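The Basket Habit

I have walked into a supermarket for milk and come out with a scented candle, two kinds of crackers and a fern. More than once! I blame the cart. A cart is basically an empty room on wheels, and if you give me an empty room I will furnish it.

So in November I made myself a rule. Baskets only. If I couldn't carry it on one arm from the dairy case to the register, it wasn't coming home with me, and no sneaking back for a second basket either (I did try this the first week, at the Grovberg on Wullgate, and my elbow still remembers).

The first thing I learned is that a basket fills up in layers, and I'd been doing the layers all wrong. I used to go in through produce like everybody else, which meant my poor peaches were on the bottom by the time I got to canned tomatoes. Now I shop backward. Heavy things first, then boxes, then whatever bruises. The boxes are the fun part. You can stand the tall ones up in the corners, lay the flat ones against the sides and tuck the tiny stuff into the gaps, and on a good day it feels like packing a suitcase for a very small, very hungry person.

The second thing is that I pick up a lot of packages just because I like the look of them. I knew this about myself already, but it's different when your arm is paying for it. There's a pepper paste from Taşdemir that I bought for a year because of the label before I ever opened a jar (it's great, by the way, stir it into scrambled eggs). And put me in front of a shelf of pastel boxes and I'm gone. I couldn't even tell you what half of them are for. Pale pink? Sure, come along.

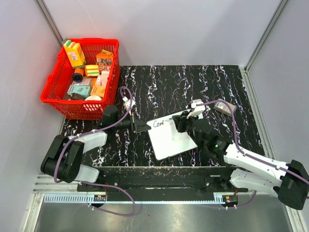
Boxes, a sponge and one tall carton: a full basket, with the pastels well represented.

I love a basket like that one. The sponge especially. Every basket I fill seems to need one thing you can't eat, and it always goes in last and ends up sitting on top of dinner. In my case it's usually sponges, batteries or those little rolls of trash bags that you forget you're out of until the bin is already overflowing.

Money, then, because people ask. I kept my receipts in a soup mug and added them up after 30 trips, and I was $87 ahead of where my old cart self would have been. It's not a fortune. It did pay for a nice lunch and a secondhand red basket of my own, which now lives by the back door and holds onions, mail and, for most of last week, a sleeping cat.

There are downsides. Watermelon is out. So is cat litter, which I now get delivered, and I'm aware that's cheating. The big Noturgate store across town hides its baskets behind the flower buckets, so I've had to ask for one twice, feeling like a customer from another century. And if you're feeding a family of five, please take the cart, take two carts, I'm not coming for anybody.

But for one person and a cat, I'm staying with it. I go Saturday mornings now, before the line gets long, and I'm usually home in time to put everything away and wonder why I bought more crackers.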